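I have started walking to work, a thing my doctor suggested and my knees are still debating. It's 4,000 steps each way if you believe my phone, which also believes I live in a lake.

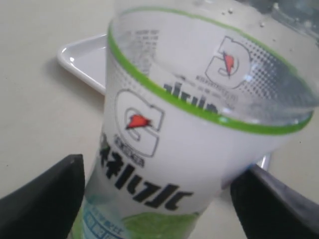
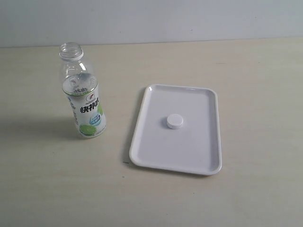
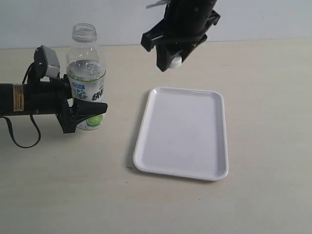
Photos: Fumiko Shimada

The route goes down Aguirre, past the tire place, then up the hill everyone in town calls "not really a hill." I bring a drink and finish it by the tire place. After that I'm on my own.

In June I got all the way there in my slippers. My boss, Nicanor, looked at them for a while and asked if I'd gotten new shoes. I said yes -- what else do you say?

My sister walks too, but she has an app that gives her badges. She's up to "Mountain Goat." I asked my phone what I was and it offered to turn on low power mode.

Tomorrow they're digging up the sidewalk by the bank, so I'll have to cut through the park, where the geese are. I've met the geese. I may take the bus.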